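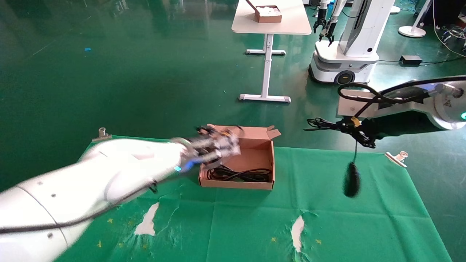 Kabel gehören bei uns in Kartons und die Kartons ins Regal, so war es jedenfalls immer gedacht. Im Februar lagen sie in Schubladen, in Einkaufstüten und hinter dem Heizkörper. Inzwischen ist der größte Teil durchgesehen, und der Weg ist für jedes Stück derselbe: entwirren, aufrollen, in die Kiste legen. Ein schwarzes Kabel in lockeren Schlaufen am Boden eines offenen Kartons, die hintere Klappe hochgestellt, so sieht eine angefangene Kiste aus. Das grüne Tuch darunter halten zwei Foldback-Klammern an der Tischkante.

Galerie: Kabel sortieren und einpacken
Werkstatt Narberg, Stand August 2025

Diese Seite gehört zu unserer kleinen Reihe über das Aufräumen der Werkstatt Narberg. Die früheren Teile behandelten Schrauben, Leime und das Blechregal. Nun sind die Kabel dran: Netzkabel, Verlängerungen, Ladegeräte und vieles, dessen Gerät längst nicht mehr da ist. Insgesamt wurden 264 Stück erfasst. Die Zeilen zu den einzelnen Punkten sind kurz gehalten, Ergänzungen folgen, wenn der Rest sortiert ist.

Der Karton
Hellbraun, oben offen, die Klappen nach außen gelegt. Beim Packen bleiben sie so, erst die fertige Kiste wird geschlossen.

Das aufgerollte Kabel
Es liegt locker am Boden. Wir wickeln nicht mehr straff um die Hand, einige ältere Leitungen hatten davon Knicke kurz hinter dem Stecker.

Das verhedderte Kabel
Rechts über dem Tuch, ebenfalls schwarz, mit etwas Gelbem etwa in der Mitte. Darunter hängt ein schwarzer Stecker an einem dünnen Strang. Solche Knäuel lösen wir vom Stecker aus und ziehen nie an beiden Enden zugleich.

Das Tuch
Grün, faltig und an zwei Stellen eingerissen, dort kommt der weiße Untergrund durch. Fünf kleine gelbe Kreuze sind darauf verteilt. Ein neues Tuch steht auf der Einkaufsliste, allerdings ziemlich weit unten.

Die Klammern
Aus Metall, eine ganz links an der hinteren Kante, die andere rechts in der Nähe der hinteren Kante. Klebeband hatten wir vorher, das ließ Reste auf der Platte.

Der zweite Tisch
Weiß, mit T-förmigem Bein und breitem Fuß. Der kleine Karton darauf ist mit weißem Material gefüllt.

Der Boden
Grün und glänzend. Schwarze Kabel findet man darauf schnell wieder, kleine Schräubchen leider nicht immer.

Zum Ablauf

Sortiert wird nach Steckerart, danach nach Länge. Zuerst kommen die Netzkabel in die Kisten, dann die Verlängerungen, zuletzt Ladegeräte und Sonderfälle. Jede Kiste erhält höchstens 20 Kabel. Mit mehr Inhalt lassen sich die Klappen zwar noch schließen, aber beim Herausnehmen kommt dann der halbe Karton mit.

Zum Bündeln nehmen wir Klettband von Jiseck, 19 Millimeter breit, von der Rolle geschnitten. Eine Zeit lang haben wir Gummiringe verwendet. Die werden nach einem Sommer spröde und kleben an der Isolierung. Kabelbinder kommen nur an Stücke, die dauerhaft zusammenbleiben sollen, etwa Netzteil und Anschlussleitung.

Beschriftet wird auf der Stirnseite, mit Steckerart, Länge und einer laufenden Nummer. Die Etiketten stammen aus einer Packung mit 500 Stück von Sison und halten auf Karton gut, auf den Kunststoffdeckeln der alten Boxen weniger. Dort schreiben wir mit Lackstift direkt auf den Deckel.

Unter empfindliche Netzteile legen wir eine dünne Matte von Korkex, die noch vom Umbau der Werkbank übrig war. Für gewöhnliche Kabel ist das nicht nötig.

Aussortiert wurde alles mit rissiger Isolierung, mit losem Stecker oder mit Isolierband an der Leitung. Solche Stücke gehen zum Wertstoffhof. Telefonkabel haben wir vorläufig behalten, sie liegen in einer eigenen Kiste auf dem obersten Brett.

Noch offen

Die Kiste mit den Antennenkabeln ist nicht durchgesehen. Bei den Ladegeräten fehlt bei einem Teil die Angabe der Spannung, sie wird noch vom Typenschild abgeschrieben. Außerdem brauchen wir weitere Kartons in derselben Größe, damit sich im Regal alles stapeln lässt.

Die Liste der Kistennummern hängt an der Innenseite der Werkstatttür. Wer etwas herausnimmt, trägt es dort ein.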